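2020-06-09
By Eleni Živković

I finally got my sewing supplies off the dining table, and all it took was hanging baskets! I'd been hoarding drawers and boxes for years (the big one from Davwood is now full of wrapping paper) and still could never find the seam ripper.

Mesh is the thing to get — you can see what's inside and the dust falls through. 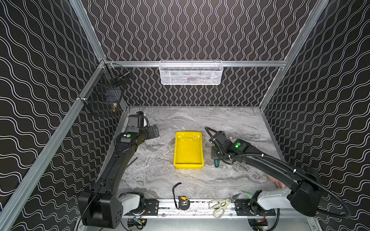

White mesh basket at the back, black wire one on the left.

Hang yours where you can reach them sitting down. I put up two over my machine, then moved them three times, so try them with string before you drill. Heavy shears stay in the drawer.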